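Filed under: Workshop news

Carton station reaches 800 demonstrations

The two-arm station at Cidska has now recorded 800 demonstrations of handling cardboard boxes, all of them driven by remote control from the desk next door. Rodrigo Macedo, who runs the sessions, plans to carry on through September and then hand the recordings to the Nustudeck team for training.

Each demonstration covers one carton. The operator moves both arms with a pair of hand controllers, opens the flaps, reaches inside and lets go again. A good run takes some 10 minutes for a new operator and far less for someone with a few weeks of practice. Runs with a long pause in the middle are kept, but marked so that they can be left out later.

Used cartons are now part of the mix. The first 215 runs were done with new boxes only, and the trained model did badly when a flap was bent or ripped. Operators are asked not to tape or trim damaged boxes before a run.

The wrist cameras remain the main view for close work. With a gripper down inside a carton, the overhead view is little help - operators say they switch to the wrist view as soon as the fingers pass the rim.

Anyone who would like to try a session can put their name on the Flernance sign-up sheet. New operators do a short practice with an empty box first, and those runs are not saved.
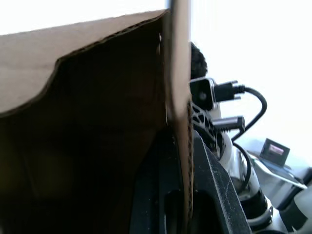 Wrist camera view at a carton with a torn flap, with the second arm to the right.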